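Mimness, and a morning among the robots

So I finally got myself to the open day at the Mimness lab, after missing the July one with a cold. Skye Nisbet had been on at me for ages to go. It's out past Lullthorpe, on the same road as the old cannery, and if you take the bus like I did you get off at Drarholm and walk the last bit up the hill in whatever the weather's doing. It was doing drizzle.

You get a sticker with your name on it, a cup of tea that's mostly milk, and then Isla Chisholm takes you round in a little group. I'd pictured big orange factory arms behind cages. What they had instead was a room of tables with pairs of skinny black arms on them, all cables and elbows, and the job that morning was groceries. Picking up small boxes of cereal and lining them up on a wooden board, the way some poor kid does at Lamont's before opening. (I was that poor kid for two summers, so I had opinions.)

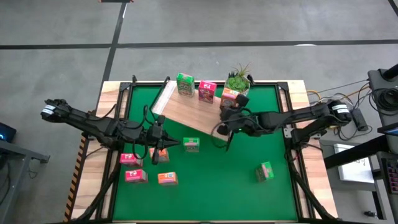

Isla said the thing she gets asked most is when it'll take over the supermarket, and her answer was to make us all watch for a while. It's slow! You find yourself leaning in and holding your breath as a gripper comes down over a box, and then breathing out when it backs off for another go. A bloke behind me kept muttering "left a bit, left a bit" like he was helping someone reverse a caravan.

They keep score on a whiteboard in the hallway. The day before they'd done 104 tries and 70 had gone to plan, and Evander Imrie, who'd written the numbers up, was quite cheerful about the rest of them. He reckons the misses are where he learns anything. I asked what counts as a miss and got a very long answer, most of it to do with corners.
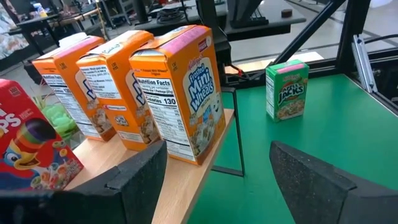
I got talking to Ailsa Kinnear over the second cup of tea, and she explained that each hand gets its own little camera, so the arm has a close view of whatever it's reaching for. That made more sense to me than anything else all morning. When I was stacking shelves I hardly read the boxes, I went by colour and by whatever was facing me. And that's where my professional pride kicked in, because there were three Frosted Mini-Wheats in a row beside the Froot Loops, with the Nutrition Facts panels showing, and my hands were itching to turn every one of them square to the front. My old boss would've had a fit. Ailsa laughed and said tidiness was on the list, further down.

There was a talk afterwards in the upstairs room, 52 chairs and nearly all of them taken, with a good crowd of school kids asking better questions than the grown-ups did. One girl wanted to know if the arms ever bump into each other. Yes, they do, and Isla had a story about it that I've promised not to put on the internet.

I bought a tea towel on the way out — they sell tea towels, don't ask me — and caught the 4 o'clock bus home with wet socks. Skye wants to go again next time and bring Wilma Morrison, who used to run the checkouts at Lamont's and will have plenty to say about the facing-up. If you're keen to come along, leave a comment and I'll let you know when they put the dates up.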